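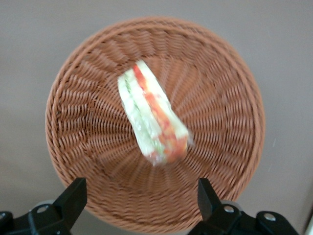

Lunch Arm, Part 4: Soft Things in Crinkly Wrap

Posted 23 July 2022
Filed under: Workshop Builds, Robots, Food (sort of)

I have spent most of this month teaching a robot arm to move a sandwich, and I'm having the best time!

If you missed the earlier parts: Emum is the arm I've been putting together at the shared workshop in Cletton, on the bench by the side door, since April. The goal is a little thing that can pack a lunch. Pick up a wrapped sandwich, put it in a basket, go back for whatever comes next. I said in part 1 that I'd be done by the end of spring, and you can all stop reminding me.

Part 3 ended with the arm happily shoving foam blocks around. Foam blocks are wonderful. They're square, they're dry, they squish a bit and spring right back, and you can drop one off the bench without having to think about lettuce. I ran 89 picks with foam over two evenings and missed only a handful, and I went home feeling like a genius. Then I brought in a real sandwich.

Why sandwiches are hard

A half sandwich in plastic wrap is a terrible object from a gripper's point of view. It's a wedge, so if you squeeze the two long sides they aren't parallel and it wants to squirt out toward the fat end. The middle is tomato and greens, so it slides around on itself, bread going one way and filling going the other. And the wrap is shiny! My vision code loved foam. It does not love little bright highlights that move every time the arm does. The first night with real bread, the software was convinced that one glint near the end of the wrap was the whole sandwich, and it went for that glint with total confidence, over and over.

I tried tape over the wrap, which fixed the glare and felt like cheating. I tried wax paper, same story (plus you can't see what you've got for lunch). So I decided plastic wrap stays and the software has to deal with it.

What got me most of the way was embarrassingly simple. I take five pictures from the wrist camera on the way down, at slightly different heights, and only trust the edges that show up in all of them. Highlights wander around from picture to picture, the edge of the bread mostly stays put. It costs a little time on each approach and I don't care one bit.

The fingers

I'm on the fourth set of fingers now. They're black, squared off at the ends, and chunkier than anything I drew at the start. The first set was slim and pretty and it cut into the bread like a pair of rulers. The second set had a curve on the inside that fit a foam block perfectly and nothing else on this earth. The third set was fine until I closed them too far with a typo in the config and snapped one at the base, so set four got a lot thicker down where it meets the bracket.

All the screws on the front are out where I can reach them with a driver while the arm is parked. I can't recommend this enough if you're building your own. On the earlier version I had two of them buried behind the gray mounting pieces, very tidy looking, and every finger swap meant taking the camera off, and then of course the camera went back on a hair crooked and I'd have to calibrate again. I'd rather look at screw heads.

The screws came from the assortment drawer at Hsiao, the hardware place across the tracks, where I'm now on my third paper bag. If I'd bought one proper box in April I'd have saved money, but I like going in there.

The basket

I want to talk about the basket because I love the basket. I'd been using a plastic tray as the drop target and it worked, but it looked like a lab test, and the whole idea was a lunch machine for a kitchen. So now it's a round woven one, shallow like a bowl, with a big fat rim.

The rim turned out to be a gift for the vision side. It's a thick, smooth-looking circle sitting on a plain pale surface, so finding the outside is easy, and once you've got the circle you've got the middle. The tray had rounded corners that looked different depending on where the bench lamp was. With the basket I fit a circle, take the center, done. It was right the first time I ran it, and I made a noise that caused people at the other benches to look up.

The inside is another matter. All those little strands heading in toward the center are basically a wall of short diagonal edges, and my edge code went completely bananas over them. It found sandwiches everywhere. My fix is that I don't look for edges inside the rim at all anymore, I look for patches where the weave goes missing. If there's a smooth pale lump covering up the pattern, something is in there. It's a dumb trick and it works so much better than the smart one I'd spent a weekend on.

The basket also forgives a sloppy drop. It dips toward the middle, so a sandwich that comes down near the side has somewhere friendly to go. I'd love to claim I picked it for that.

Letting go

Picking up got all my attention for months and I barely thought about letting go, which is how I ended up with a robot that could grab a sandwich and then not give it back. Plastic wrap clings! The fingers would open, and the wrap would hang on to one side, and the arm would head home with lunch dangling off it like a wet sock.

Things I tried, in order:

Opening faster. It flicked the sandwich. Very funny, very bad.

Opening slower. The wrap just followed the finger.

A little wiggle at the wrist after opening. Better, and it makes Emum look like it's shaking off water, but some nights the wiggle knocked things over the rim.

Opening wide, really wide, well past what the sandwich needs, and then waiting a beat before lifting. So far this is the keeper. With a big gap on both sides there's much less for the wrap to hang on to, and the pause lets everything settle before the arm pulls away.

I also roughed up the inside faces of the fingers with sandpaper. I expected it to make the clinging worse and it seems to have helped a bit. If someone knows why, please tell me in the comments, I'd love to understand it.

The drop height took a while too. I started with 40 millimeters above the bottom of the basket because that was the number left over from the foam days, and foam doesn't mind. Bread minds. I've been creeping it down a little at a time, and the limit now is the fingers hitting the rim, so there's a check that won't let the wrist go any lower once it's over the basket. I added that check after the collision you'd expect.

Software bits, for the people who ask

The motion side still runs on Tevodum, the little control program I started writing last winter and keep saying I'll clean up and share. It's up to 1018 lines, and I'd guess a third of those are comments where I argue with myself. The big change since part 3 is that each step now saves a picture and the motor readings together, under the same number. Before, I had a folder of pictures and a folder of readings and I was matching them up by clock time like an animal. Now if a drop goes wrong I can open one entry and see where the fingers were and what the camera had in front of it.

Plenty of those pictures are blurry, by the way. Anything saved while stuff is moving comes out smeared in this light. I've got a brighter lamp on the list so the exposure can come down, but a bright lamp means more glare on the wrap, and then I'm back to the first problem. Maybe a sheet of baking parchment over the lamp? I'll try it next week.

Where it stands

The arm can take a wrapped half sandwich from the bench and get it into the basket on most tries. It's not reliable enough to show off to anyone who arrives hungry. The misses now are nearly all at the pickup, where it grabs too close to the narrow end and the thing swings. I think I need to tell it which end is the fat one, and the camera can probably see that well enough if I ask it nicely.

After that comes an apple, and I've already been told by several people that round things are easier. I don't believe them. A wedge at least stays where you put it.

Also on the list: clean the crumbs off the bench before I calibrate. One of them cost me an hour last week, I had it down as a dead pixel.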